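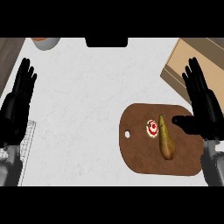
1/ Jury duty, the long version
Okay, a few of you asked how jury duty went, and I'm finally allowed to talk about the boring bits. Not the deliberations, those stay in the room forever, so please stop asking, Mum.

2/ It was a fraud trial in the county court. A bookkeeper, a flooring wholesaler called Vevbridge, and a second company, Jondeo, that sent a lot of invoices for underlay. I now know more about underlay than any person should.

3/ The panel room holds way more people than it has chairs. I was juror 37 in the ballot and had convinced myself they'd never get that far. They got that far!

4/ Being challenged is a weird feeling to watch. People walk halfway to the box, hear the word, and turn round again. One bloke looked gutted. One woman practically skipped out.

5/ The exhibits. Oh, the exhibits. 3,531 pages across 21 lever arch folders, and we each got a set of the main ones. My folder 6 had a dodgy ring that popped open every time someone said "if the jury could turn to tab four".

6/ The best witness by a mile was the forensic accountant. She had one coloured chart showing money going out on the left and coming back on the right, and she explained it like she was teaching a kid to play Uno. I could've listened to her all day (I did, it was two days).

7/ The defence barrister spent most of a morning on whether a stamp said received or reviewed. I was annoyed at the time. By lunch I was squinting at that stamp as hard as anyone.

8/ Food report for those who care: sandwiches most days, egg or ham, and one glorious afternoon of lamingtons. The tea urn took so long that we started switching it on before we'd hung up our coats.

9/ Money: my work topped up the difference, which I know is lucky. A couple of the others were self-employed and doing quotes at night. If you get the letter, ask your boss about it early - mine had to dig out a policy from years ago.

10/ Verdict was guilty on some counts and not guilty on others, that's public and it was in the paper. Sentencing is in January and I don't have to be there, though I might sit up the back.

11/ Parking was 50 bucks the first day before I learned about the train. Take the train. And bring a cardigan, the courtroom air con is set to penguin.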